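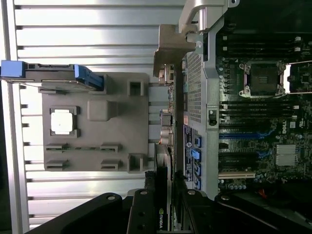

Myroslav Lysenko
Writes about old computers and keeping them going

May · 3 min read

I've been stripping old desktops for parts since I moved to Histholm, and the Dell is my favourite sort to work on. The case lies flat, the side panel comes away and most of what you want to reach is right there. Blue plastic marks the bits you're meant to pull, so you can leave the manual in the drawer.

What took me longer to sort out was where to put everything. I used to use saucers. A processor on a saucer slides about, and I bent pins on an old one that way and had to throw it out. Now I use a grey parts tray with a place for each piece. The processor sits in its own square pocket and the hard drive goes in with its blue caddy still on, so I don't have to go looking for the caddy later.

My order is always the same. Power lead out first, then hold the power button for a few seconds. Drive next, then memory, and the processor last of all. I clean the old paste off the lid with a cloth and a drop of alcohol and leave it alone after that.

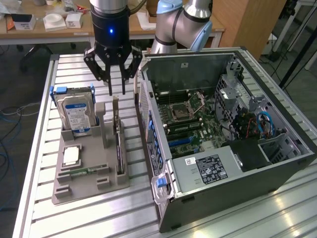
The computer on its side, with the tray to the left of it.

Keep your fingers out of the socket once it's empty. The contacts are very fine and I've never managed to straighten one properly. If I'm stopping for the night I put the plastic cover back over it.

Memory is easier. Push the clips back, lift the stick straight up and hold it by the ends. I stand mine in a slot so the gold edge doesn't rub on anything.

The power supply I leave in unless it's faulty. It's heavy, the cables are always tucked behind something, and I've a shelf of spares from the Marchuk clearance that I paid 40 pounds for and haven't touched.

Next job is a pair of machines from a school in Tustdale. They've been in a cupboard for years and I expect a lot of dust.

6 comments · 11 shares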